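Looking after the hall: a talk for new keyholders
Stitdale, 2022-09-06
Speaker: Akinyi Shemweta

Slide 1. Welcome
Say hello, let people find a chair, mention that the tea is at the back and that Kerubo made the biscuits. Thank Otis Ferreira for lending us the projector again. I've held a key for two years now and I still learn something most times I open up, so please don't feel you have to remember it all tonight.

Slide 2. What the upstairs corridor is for
Everyone uses it. The Owino dance group warm up in it, the market people lay their things out along it, and it's the only way to the far rooms. Last year 41 different groups booked with us (pause here, people are always surprised!) and nearly all of them came up those stairs.

Slide 3. The floor
Tell the story of Emmanuel Ogola and the glitter. Then the serious bit: the green floor shows every crumb, and a wet mop on top of grit only makes paste. Vacuum first, and mop afterwards if it still needs it. Start at the far end and work back towards the stairs, going slowly along the dark skirting where the fluff gathers.

Slide 4. The vacuum cleaner
Leave this one up for a minute while people look.

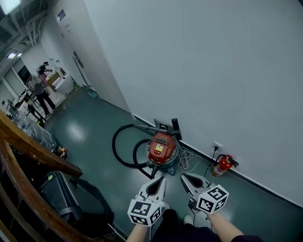
The red-topped vacuum by the stairs, with its hose, wand and floor nozzle.

Ask who has used one like it at home. Usually half the hands go up. Go through fitting the wand to the hose and then the nozzle to the wand, and let somebody from the front row have a try with ours. Point out the wall socket, low down near the fire extinguisher. The extinguisher stays by the wall, please, and nothing gets parked in front of it. Say a word about cables near the top of a staircase: wind up any you aren't using, and keep the hose on the corridor side of the handrail.

Slide 5. Bags and new parts
A replacement hose was 700 shillings when Kibet Simiyu last asked at Skiker, and a full set with the nozzle was 900. If something splits, write it in the book and tell Kibet, whose number is inside the cupboard door.

Questions, then keys. Everyone signs for theirs before going home.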